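To: the school meals list
From: Menaka Weerasinghe
Subject: Re: Dry season plan for the Asum schools

Dear all,

Thank you for the long message from the Nedport office. I read it two times, and then I read it with the head teachers, and I will answer below the parts that concern us.

> We are proposing that in the dry season each school receives its
> maize and beans one time per month instead of every two weeks.
> The transport cost would go down and the money can be used to
> include more schools. Please tell us before the end of December
> if your area has a strong objection. We would also like to know
> how many children are coming to school without eating in the
> morning, because the last numbers we have for Asum are old.

I do not have a strong objection, but I have a practical one. Of the 16 schools in our area, only eight have a storeroom with a door that locks and a floor that stays dry. The other schools keep the sacks in the office of the head teacher, or in a classroom, behind the last row of desks. If we bring food for a whole month to such a school, the sacks will take the place of the children. Also the weevils come very fast when it is hot. Last year we lost 100 kilos of beans at the Durero school in this way, and it was a school where the cook is careful and checks the sacks every morning.

So my suggestion is to divide the schools. Those with a good storeroom can receive monthly, beginning now. The others should stay with two weeks until we repair the storerooms or find another place. At Durero the clinic has offered us one room, but the roof must be looked at first.

About the question on breakfast. We asked the children in the lower grades, class by class, with the teacher outside the room. I was surprised by how many said they eat only one time in the day, and that this one time is our meal. The teachers were less surprised than me. In the villages on the far side of the river, where the harvest was bad for the second year, it is more than half of the class. I will send the table separately when Seneviratne has checked the additions, because I found one mistake in it already and I do not want that you use a wrong number.

There is one more thing I want to say about the older girls. When there is little food at home, it is the girls of 13 or 14 who are sent to look for wild fruit or to carry water for other families for payment. They come to school late, after the meal is served, and then the pot is empty. In two schools the cooks have started to keep a covered portion for them. It is a small thing and it costs almost nothing, but it needs that somebody writes it in the instructions, otherwise the next cook will stop doing it.

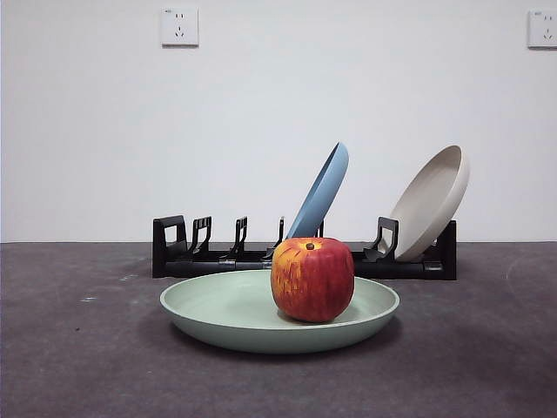

Can the schools add fruit or vegetables to the meal with the present budget? Only where there is a school garden with water, so at this moment in three places, and there only for part of the year.

I know that some members of this list would like to see fruit in every meal, and I would like it too. But in the dry season the price in the market doubles, and we have to buy from traders who come from far. I think it is better to spend this money on oil and salt, which we ran out of in October in several schools. If a donor wants to give specially for fruit, we will be happy to receive it, but please do not take it from the line for beans.

On the cooks. They are mothers from the villages and they receive 2000 per week in local money, and this amount did not change since the program started here. Firewood they bring themselves. Two have left already to work in the brick yards, and I understand them. Before we include more schools, as the proposal says, I would ask that we look at this payment. A new school without a cook is only a place where sacks are standing.

Last point, for the person who arranges the trucks. The bridge after the Durero turn is open again for small trucks, but not for the big one. Please send two small trucks, and please let them arrive before 8 in the morning - later the men who help with the unloading have gone to their own work and we must carry everything with the teachers.

I will be in Nedport next month and can bring the signed delivery papers with me. If someone needs the papers from an earlier month again, please write me before I travel, the copies are in a different building and I do not have the key every day.

With kind regards,
Menaka Weerasinghe
School meals, Asum area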